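Nononton Cloth & Stand Set

README, last touched in May
Kept by Hongmei Qin. Questions about labels go to Meifang Feng.

What it is
Pictures and short clips of one small household job: a cloth and a little stand, on a covered tabletop. Small towels, dish cloths, napkins. Nothing bigger than a hand towel.

Size
3,000 stills, 232 clips. 236 clips were recorded, four dropped (bad files, would not open). Test split is 300 stills, picked by Meifang, please dont train on them.

Where
All of it at the Tirkville room. The Kahsay room uses a different table and has its own README.

Setup notes
Brown paper mat over the tabletop, changed when it creases badly. White stand, small. One cloth per clip. Blue was used most, so color is not balanced – if you need balance, filter on cloth_color first. 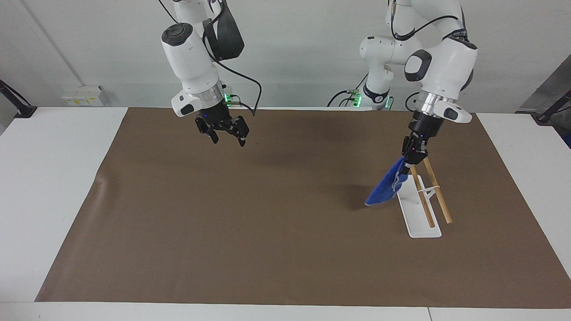 Blue cloth held by one corner, white stand, brown paper mat.

Folders
stills/ – jpg, named by clip and then order
clips/ – mp4, no sound
labels/ – one csv per clip
notes/ – Hongmei's daily notes, typed up as is, spelling and all

Label columns
clip_id, cloth_color, cloth_type, corner_held (yes / no / unclear), on_stand (yes / no / partly), mat_id

"partly" means the cloth touches the stand but some of it rests on the mat. We argued over this one. Early labels used "half" for the same thing, mostly fixed, grep for it anyway.

Known problems
Shadows on the mat change through the day, late afternoon clips are the worst.
cloth_type is shaky for napkins vs dish cloths, they look the same once bunched up.
mat_id is missing in a few csvs. Blank means unknown, it does not mean the first mat.

Use
Fine for class work and papers. Cite as Nononton Cloth & Stand Set, Trorkent. Do not repost the clips without asking Hongmei first.

To do
Recheck the "unclear" rows
Add the striped cloths
Fix typos in teh notes index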